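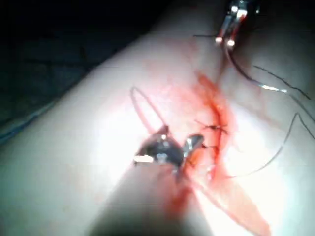
Teaching the first suture: an interview with Renzo Piras

Renzo Piras has coordinated the wound closure course at the Monti Centre for Rural Health for eight years. The course is offered to nurses and junior doctors who will be posted to clinics far from a major hospital.

Mr. Piras describes the early sessions as deliberately slow. "People arrive wanting to tie knots," he said. "We spend the first morning on how to hold the needle driver and where to rest the elbow. They find it dull, and I tell them so in advance."

Each participant completes 30 hours of supervised practice before moving to a clinical placement. The centre has trained 310 people under the current program, of whom 235 now work in communities without a resident surgeon.

Asked about the most common fault, Mr. Piras pointed to tension. "The stitch is pulled too tight. The edges of the skin should meet — they should not be squeezed. Swelling comes later, and the thread has to allow for it."

The program was revised in June after former participants asked for more time on aftercare. A new unit, prepared with the Kusham clinic, covers dressing changes, signs of infection and how to explain home care to a patient in plain language.

Mr. Piras still keeps the notebook from his own training. "My instructor wrote 'again' on nearly every page," he said. "I use the same word, although I try to say it more kindly."

Applications for the autumn intake are accepted through the centre's education office.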